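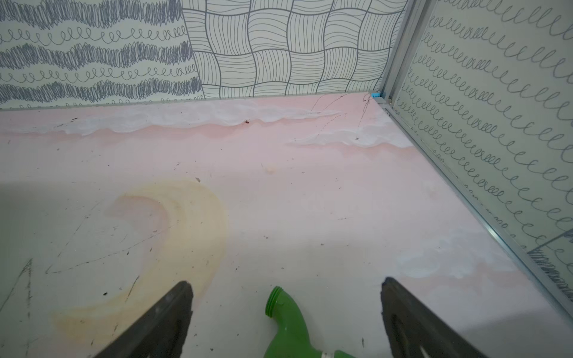

Treseo fingers either side of the spray trigger head, wrist camera view.

Treseo parallel gripper kit: worth 453 pounds?
Board: Grippers and end tooling

offcut_lathe
I have had the Treseo kit on the arm since January and there are very few user reports on here, so these are my notes. The kit is the gripper body, one pair of fingers, the wrist camera bracket and a cable loom. I paid 453 including delivery from Fullmont. The camera is not included. Mine is a Gudex.

Fitting was simple. The bolt pattern matched my flange and the loom was long enough, though the connector on the camera end is stiff and the clip that holds it is poor. The manual is a translation and the torque figure for the finger screws is missing from the table.

I am using it for table clearing: small rigid items and light packaging. The trigger head is a decent test of a rigid item, as the body curves down from the threaded neck and is awkward to pinch. With the default closing speed it rolled out of the fingers more often than I would like. At a lower speed it was picked 73 times before the first drop, and I stopped the run there.

brine_tank
What is the finger opening in practice? The Fullmont listing and the Treseo sheet give different values.

offcut_lathe
The Treseo sheet is correct. The listing quotes the older body.

sidings77
I sent mine back. The fingers are too smooth for film packaging. Anything crinkly slides as soon as the wrist turns. The Kwan gripper costs more but has proper rubber pads, and you are not left paying for a second set of fingers.

offcut_lathe
I don't agree on film. Grip it low, where the contents or the folds give some thickness, and it holds. The flat upper part of an empty packet is a bad place to pinch with any hard finger, Kwan included.
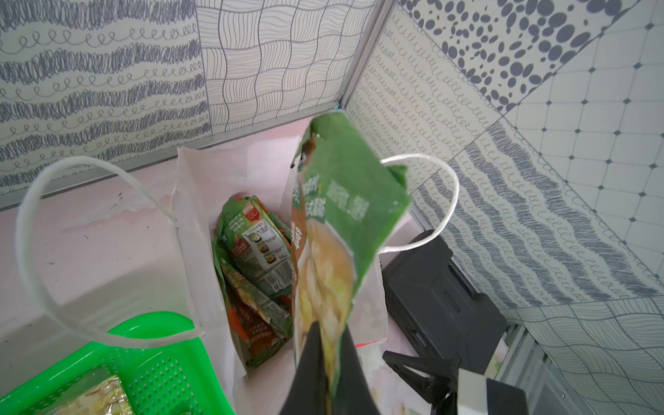 Crumpled snack packet, torn at the top, held at the lower end above the paper bag.

The target is the bag with the other wrappers in it. Most of my failures on this task are at the bag and not at the pick. The handles are wide loops and the fingers can catch one on the way out. I now approach from higher up and it is better.

sidings77
A static hold proves very little. Turn the wrist through a right angle at full speed and then report back.

offcut_lathe
Fair point, I have only done it at half speed. Will try.

brine_tank
How much do the fingers block the camera? On my own bracket I lose most of the lower half of the image.

offcut_lathe
They come in from the bottom edge, so you do lose part of the view. Looking down at something on the floor between the tips, I can still see most of the surface beyond it. With a packet held upright it is worse, as the packet itself stands in front of everything else. I would not rely on the wrist view alone for the placing step.

pallet_nine
Two things for anyone buying. First, the bracket has 4 slots and only the outer pair line up with a Gudex. Second, check the finger screws after the first 8 hours. Mine had backed off enough to give a visible wobble and I spent an evening blaming the calibration.

sidings77
Screws that back off in a day are a fault, and I would not call it a tip.

pallet_nine
Thread lock fixed it. It should be in the manual, agreed.

brine_tank
Has anyone tried sticking silicone tape on the Treseo fingers? It would be cheaper than changing to the Kwan.

offcut_lathe
Tried it on one side. It grips film well but lets go late, and light wrappers stay stuck to the finger over the bag. I took it off again.

pallet_nine
Same result with mine. Try a narrow strip near the tip only.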